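Open Day at the Grudidgate Woolen Mill
June 28, 2018

The mill at Grudidgate opens to visitors twice a year, once in February and once in early summer. I had missed the winter one because of snow on the Flutholm road, so I booked for this one as soon as the list went up.
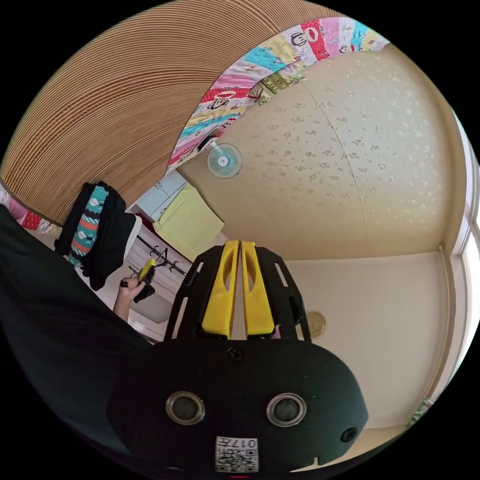 Tickets were 4 dollars at the gate and included a cup of tea. Our group was taken first to the sorting floor, where fleeces are graded by hand before washing. Most of the wool comes from farms near Flutholm, with a smaller amount bought in from Shirima. The Shirima wool is coarser and goes mainly into rugs.

The carding room was the loudest part of the tour. Ear plugs were handed out at the door and we needed them. The mill keeps 2 carding machines going, and the older one has been on the same spot for 116 years. Parts are no longer sold for it, so they are made in the workshop across the yard.

Weaving is upstairs. The pattern on the looms was Nurkar, a gray and rust check that the mill has made on and off for decades. A blanket takes around two hours to weave, then goes down for washing, pressing and hemming. The hemming is still done on ordinary sewing machines — slow work, and the part that holds up orders in the fall.

The shop at the end sells seconds at a good discount. I bought a lap blanket with a small flaw near one corner. Parking is tight, and the overflow field was muddy at the bottom end. The bus from Flutholm stops at the mill gate, and I would take that next time.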